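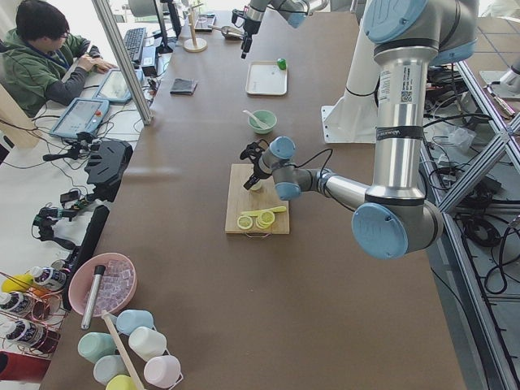

Does the lemon really need its own board?

By Aurelia Berchtold
Apr 7, 2020

58 shares | 11 comments

Every few months somebody tells me I have been cutting lemons wrong. Last August it was a demonstrator at Lüthi in Vonuvside, who wanted me to buy a second chopping board for citrus only. Wood, she said, holds on to onion and garlic for ever, and a slice of lemon cut on the family board will taste of last night's supper. I was sceptical then and I am still sceptical, but several Flovton readers have written in to say they own such a board and swear by it, so I gave the idea a fair go.

I used my ordinary wooden board for one lemon and a brand new one from Gondari for the other. The old board had seen plenty of onions and got no more than its usual wash with hot water and washing-up liquid. Then I put slices from each into plain water and handed the glasses round at home. My husband couldn't tell them apart. My daughter said she could, and picked the wrong one.

I'll admit that garlic is a different matter. Chop three cloves, wipe the board with a damp cloth and go straight on to the lemon, and you will taste it. But that is an argument for washing the board, or for turning it over, and most boards come with two sides already.
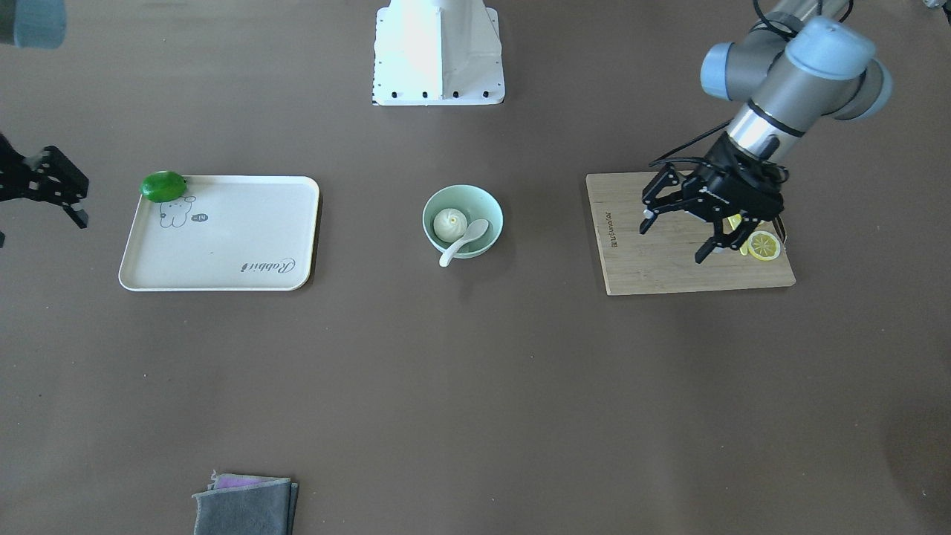
How thick should a lemon slice be?
Thick enough to stay flat when you pick it up by the rind, which for me means a little thicker than a pound coin. Thinner ones look smart but fold over and drop their pips in the tea.

The knife matters far more than the board, in my view. A blunt one squashes the fruit before it gets through the skin, and half the juice ends up on the table. People will spend good money on a nice piece of wood and then attack a lemon with something that would struggle with butter. Mine was just as bad until I had it sharpened, and I noticed the change at once.

I'm also doubtful about the advice to roll the lemon hard under your palm first. It's fine if you want to squeeze it. For slices it only makes the middle soft and the rounds ragged. The same goes for cutting a whole lemon ahead of time because it "saves a job". The slices dry at the rim, and by evening you are cutting another one anyway. Take what you need and keep the rest of the lemon in one piece, cut side down on a saucer in the fridge.
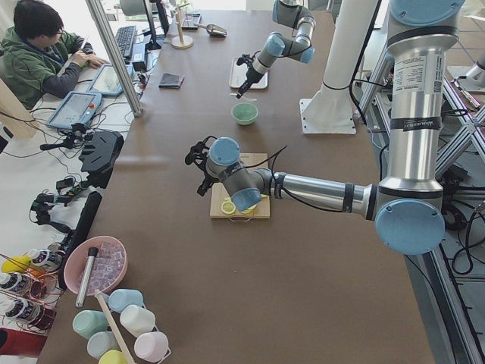
Lemon slices on the wooden board, with a small green bowl further back.

As for the old trick of rubbing a used half over the wood with salt, I do it, and the board smells pleasant for an hour or two. Whether it is any cleaner I couldn't say. I wash it afterwards in any case and stand it on its edge to dry.

The Gondari board is a perfectly good board and I shall keep it for bread. If you have one for citrus and you're happy with it, carry on, but try the water test on somebody who doesn't know which glass is which, and write and tell me what they said.

50 likes | Share this item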